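From: Ahn
To: Trosura home automation list
Date: 16 November 2024
Subject: Re: are we any closer to chores yet?

> I keep reading that the hard part is hands. Every week there is a new
> gripper that can pick up an egg, and every week my kitchen is still a mess.
> So a serious question for the people here who run things in simulation:
> if I gave you a perfect hand tomorrow, could your robot clean a bathroom?
> Or even walk in, find a towel and walk out again? I'd take the towel.
>
> Also, is anybody still using the Plurnero house models, or did everyone
> move on to something newer? I have the old set with the tiled hallways
> and I don't want to start over if I don't have to.

Yes, still using Plurnero, and please don't throw out the old set! The tiled hallways are my favorite part of it. They're narrow, they have corners in awkward places, and a two-armed robot has to think hard about its elbows in there, same as I do with a laundry basket on my hip.

On the big question, I'd say we're closer than your kitchen suggests and further than the egg clips suggest. I spent most of November on exactly the kind of thing you're asking for (walk in, do one small job, come out), and it's been the most fun I've had with this stuff in years. The perfect hand would help me with maybe the last step. Before that there's a hallway, a door, a turn, and a place to stop where the arm can reach what it needs to reach.

My setup is one house, one robot with two arms, and a chore list I wrote on the back of an envelope. Go to the end of the hall. Get through the door. Bring back a towel. For the wiping chore, go to a tiled corner and run a cloth along the bottom of it. I ran each chore 100 times with the start position shuffled a little. All of it is simulated so far, and both views are the robot's own.
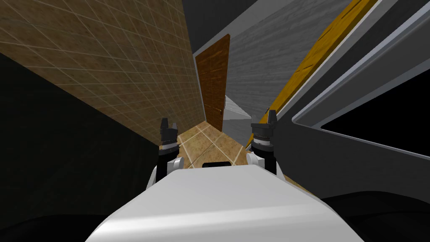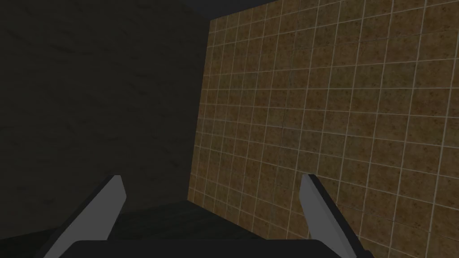 Door chores are where I'd put my money for the next year, and I mean doors that somebody has already left open a bit. A fully closed one means finding the handle, turning it and pulling while you back up, and my robot managed that on 29 of its 100 tries. Give it a door standing partly open, like the brown one at the far end of the corridor in the first view, and it can forget the handle and push with whatever is handy, the side of a gripper or a forearm. The trouble moves to the hallway itself. With both arms up and a gripper on each side of the body, the robot is wide, and there's a wall on the left and that metal frame on the right to worry about. I lost a whole evening to a planner that wanted to keep the arms out "just in case." Tucking them in made a bigger difference than any of the clever things I tried.

Corners are harder, and I was surprised by how much. Two flat fingers are great for picking up a cloth. They're pretty bad at pressing that cloth evenly into the place where two walls meet, and when one wall is very dark and the other is a busy grid of tile, the depth estimate gets jumpy right where I need it steady. My wiping score was 20 out of 100, and I was generous with what I called wiped. I'm now trying a small pad held between the fingers, plus a slower approach, and it already looks better to me, though I haven't rerun the full batch.

So, your towel. I think you can have it if the door is ajar and the towel is hanging at a sensible height. The grab itself was fine nearly every time the robot got into the right spot to try. Folding it afterward, please don't ask me yet.

A few practical notes if you're dusting off your Plurnero set:

- Check the collision shapes on the door. In my copy the handle was solid and the edge next to it wasn't, so the robot could put a finger straight through the wood.
- Turn up the lights for at least some of your runs. The dark walls are very dark, and it's good to know whether you're losing to the chore or to the lighting.
- Save the failures. I have 400 saved runs from the whole chore list and I learn far more from the bad ones.

If anyone over at Jemirthorpe is still running their real hallway rig, I'd love to compare door numbers, even a handful of runs. I can send my start positions and the envelope list, typed up this time.

Ahn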